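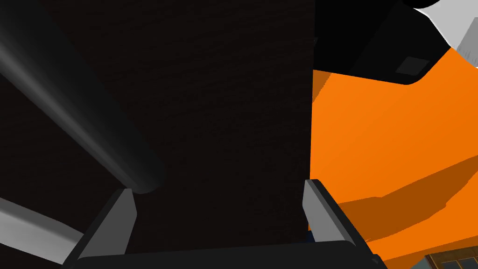 Tindall Institute – Department of Sleep and Shift Work Studies

Call for participants: Evening Light and Rest Study

The Department of Sleep and Shift Work Studies invites adults who work regular night or rotating shifts to take part in a study of evening light exposure and daytime rest. Enrollment opens in January and remains open until all places have been filled.

Purpose of the study

Many people who work at night sleep at hours when their homes are bright and their neighbors are awake. The study examines whether changes in household lighting before a rest period are linked to changes in the length and quality of that rest. It does not test any drug or dietary product, and participants will not be asked to change their work schedules.

The study is led by Dr. Annapurna Murthy. Dr. Vilém Pešek is responsible for data analysis, and Lenka Gajdoš coordinates enrollment and all contact with participants. The department will enroll 284 people at its Flulen and Urkitow sites.

Who may apply

Applicants must be between 21 and 60 years of age and must have worked night or rotating shifts for at least six months. A schedule that includes two or more night shifts in a typical week is required. Applicants must sleep at home after most shifts and must be able to read and complete short forms in English.

Persons who have been diagnosed with narcolepsy or untreated sleep apnea are not eligible, nor are persons who are pregnant or who have a serious eye condition. Applicants who take prescription sleep medication may still be considered and should say so on the interest form. Two members of the same household may not both enroll.

Employees of the Institute may apply, with the exception of those who report directly to a member of the study team.

What participation involves

Participation lasts eight weeks. Each participant attends an opening visit of 90 minutes at one of the two sites, during which staff explain the procedures, obtain written consent and issue a wrist monitor and a small light sensor. The wrist monitor is to be worn at all times except while bathing or swimming. The light sensor is clipped to outer clothing during waking hours at home.

For the first two weeks, participants follow their usual routine. For the remaining six weeks, each participant is assigned by chance to one of two groups. One group receives a set of lamps and a schedule for using them before rest periods. The other continues as before and may request the same lamps, free of charge, once the study has closed.

All participants complete a sleep diary after each main rest period. Entries take a few minutes and may be made on paper or by telephone. A closing visit of one hour is held in the final week, at which all equipment must be returned.

Visits are offered from 7:30 a.m. to 6 p.m. on working days – the early times are intended for those coming directly from a night shift. Participants who feel too tired to drive after a shift should ask for a taxi voucher when scheduling.

Payment and expenses

Participants who complete the study receive $320, paid by check or bank transfer after the closing visit. Those who withdraw early are paid for each full week completed. Parking is free at Urkitow. At Flulen, parking tickets should be presented at the front desk for validation, and public transit fares to either site are refunded on presentation of a receipt.

Risks and privacy

The risks of participation are considered low. Some people find the wrist monitor uncomfortable at first, and a small number may notice mild eye strain or headache when using the lamps. Participants may withdraw at any time without giving a reason.

Records are stored under a code number and kept separately from names and addresses. No information about an individual is shared with an employer under any circumstances. A written summary of the overall findings will be mailed to participants who ask for one.

How to apply

Interest forms are available at the front desk of either site or by calling the study office at extension 1513. Completed forms may be left at the desk or mailed to Lenka Gajdoš, Evening Light and Rest Study, Tindall Institute. Eligible applicants will receive a telephone call to arrange an opening visit. Please indicate on the form the hours at which you are normally asleep, so that calls can be placed at another time.

Forms received by noon on Friday are reviewed the following week. Submitting a form does not commit an applicant to taking part.

Questions about the rights of research participants may be directed to Drahomíra Hájek, Office of Participant Affairs, who is not a member of the study team.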